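May
By Matěj Říha, Facilities and Access

Product review: Kindico Step and Edge Grip Kit

The Ranow Library Service maintains public premises of varying age, and several of them have internal stairs, ramps and raised platforms that were finished before current expectations about slip resistance and visibility. Full replacement of stair nosings is scheduled as buildings come up for refurbishment. In the meantime, branch managers have asked for guidance on adhesive products that can be fitted by their own staff. The Kindico Step and Edge Grip Kit was purchased for that purpose and fitted at the Curnness branch. This review sets out the findings and is intended for managers who hold a minor works budget.

What is supplied

The kit costs $775 and is sold as a single carton. It contains 16 tread strips, a roll of narrow edging for platforms and ramps, a bottle of surface cleaner, a hand roller, a tube of edge sealant and a set of small adhesive pads for handles, rails and trolley decks. A cutting template and printed instructions are included. The strips are supplied at full stair width and must be cut to length on site. A sharp trimming knife is needed and is not provided, nor is a straight edge long enough to be used with the template.

Packaging was adequate. Two of the strips had taken a slight curl from being placed against the side of the carton and were left under a row of bound volumes overnight before use. They have given no trouble.

Preparation and fitting

Kindico recommends that the surface be cleaned twice, and the Service would treat this as a minimum. The Curnness stairs are painted concrete with a waxy residue left by an earlier maintenance product, and the cleaner supplied was not strong enough to lift it. A commercial degreaser was used first, followed by clean water, followed by the Kindico cleaner as directed. Managers with vinyl or timber stairs should check the compatibility of any degreaser with their floor finish before proceeding.

The instructions state that one person can fit a standard flight in a morning. In practice the work occupied two staff from opening until mid-afternoon, with the stair closed and patrons directed to the lift. Positioning is the slow part. The adhesive takes hold at once and a strip cannot be shifted after contact, so each position was marked in pencil and the backing paper peeled in short sections while the second person kept the strip straight. The roller is well made and comfortable to use on the knees for an extended period.

Corners must be rounded before the strip is laid. Square corners lift under foot traffic and under the edge of a mop, and the template has a radius guide for this purpose. It is clearly printed and was the most useful item in the box after the strips themselves.

Edge sealant was applied the same evening. It has a strong odour for several hours, and the Service recommends that it be used after closing with the windows open. The instructions mention ventilation only in passing, and in a building with a children's area this deserves more prominence.

Performance of the strips

Underfoot, the strips are firm and give a noticeable grip without being harsh. This is an improvement on the mineral-coated tape formerly used at Curnness, which was abrasive enough to mark the soles of dress shoes and drew a number of written complaints. The ribs run across the direction of travel and remain effective when moisture is carried in from the street entrance. Staff carrying crates of returns reported greater confidence on the descent.

Of the strips fitted, all but one remain fully bonded. The exception is on the bottom step, where the concrete has an old repair and the surface is slightly hollow. It was re-laid with additional sealant and is being monitored. Kindico claims a service life of up to 18 months in public buildings, a claim the Service is not yet in a position to confirm.
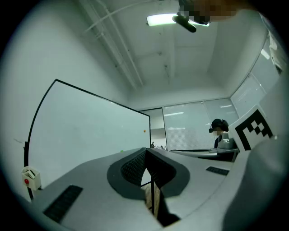

Visual contrast is the second reason for fitting a product of this type, and it is often given too little weight when the choice is made on price. A strip that grips well but matches the tread does little for a patron with low vision, who relies on a clear change in tone to judge where one level ends and the next begins. Black ribbed pads on a light-grey surface, as in the photograph, are easy to pick out even where the lines of the underlying form are soft and rounded. The Curnness treads are a comparable pale grey and the black strips perform well against them in daylight and under the stairwell fittings. On the brown carpet tile at the Ranow central branch the same strips would be a poor choice, and the Kindico range offers no pale alternative in the kit format. Managers should hold a sample against their own floor, under their own lighting and at the time of day when the stair is darkest, before placing an order.

Handle and trolley pads

The smaller pads were fitted to the upper deck of two shelving trolleys and to the pull handles of the compactus. On the trolleys they are a modest success. Books placed spine-up slide less when the trolley is turned, and the pads have not marked any covers. On the compactus handles they were less satisfactory. The handles are curved, the pads are intended for flat surfaces, and within a short time the ends had begun to peel. They were removed with a plastic scraper and warm water, leaving a residue that required further cleaning.

The Service would not buy the kit for the pads alone. They are best regarded as a minor addition for flat decks, counters and the feet of portable display stands.

Cleaning and maintenance

Ribbed products collect dust, and these are no exception. A dry mop passes over the tops of the ribs and leaves fine grit in the channels. The cleaning contractor now uses a stiff nylon brush along each strip as part of the regular clean, which adds six minutes to the time spent on the stair. Chewing gum was removed on one occasion with an ice pack and a blunt scraper, with no damage to the surface. Steam cleaning is specifically excluded by the manufacturer's warranty, and contractors should be told so in writing.

Comparison with the Jurčo aluminium nosing

Martti Tuominen of the Service's building projects section has supervised the installation of Jurčo aluminium nosings at other sites and was consulted for this review. The Jurčo product is mechanically fixed, must be installed by a tradesperson and costs considerably more for each flight once labour is included. It also protects the stair edge from impact, which an adhesive strip does not. In Mr Tuominen's assessment, the two should not be regarded as competing products. An adhesive strip is suitable as an interim measure on a sound stair. It is not suitable where the edge is chipped, where the treads are uneven, or where the stair forms part of a building's principal exit path and a compliant permanent nosing is required.

The Service adopts that view. Branch managers are reminded that fitting any adhesive product to a fire stair requires the prior approval of the building projects section.

Assessment

The Kindico kit is recommended for internal stairs and platforms with a smooth, sound and pale surface, subject to a sample being checked on site. The strips are well made and the roller and template are of good quality. The cleaner is weak, the sealant warnings are insufficient, and the price is difficult to justify for a branch with only a few steps to treat. Strips can be bought separately from Kindico on request, although this is not stated on the carton, and smaller branches are advised to enquire.

A maintenance record sheet for the strips is available from the facilities desk. Any lifting, cracking or loss of grip should be entered on the sheet and reported the same day.

Related items
Lighting levels in stairwells and lift lobbies
Jurčo aluminium nosings: installation notes for branch managers
Entrance matting: selection and laundering
Curnness branch: changes to after-hours returns
Shelving trolleys: castor replacement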